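Washing white jeans without them going grey?

mokky_t
Wednesday, March 7, 2018
Right, I've got two pairs of whites that have gone the colour of old dishwater. Sosevach powder, 40 degrees, always with the lights. What am I doing wrong?

ihsuan_yuen
Too much powder, I'd bet! I used to heap it in and it just sits in the seams. Half a scoop and an extra rinse — mine came up lovely after two goes.

drindano75
Disagree. It's hard water. You could use no powder at all and they'd still go grey round here. Soda crystals, every wash.

ihsuan_yuen
We've got hard water too and I've never bought soda crystals in my life. I do wash whites on their own though, not with "lights" (pale blue is still blue, Mokky), and I fold them the minute they're dry or the creases set in at the knee.
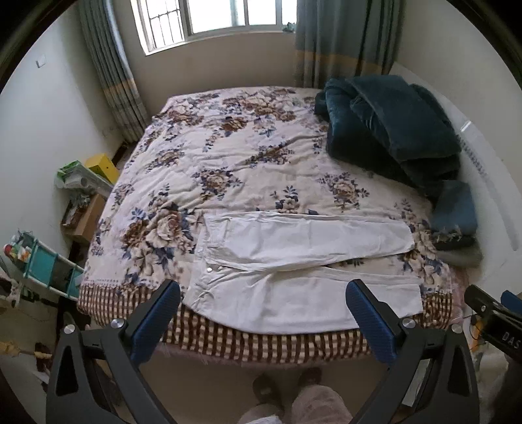
Oh, and skip the fabric softener, it makes them feel waxy.

mokky_t
Pale blue is definitely in there. Oops. Will try less powder first, then the crystals.

drindano75
Wrong order, but good luck.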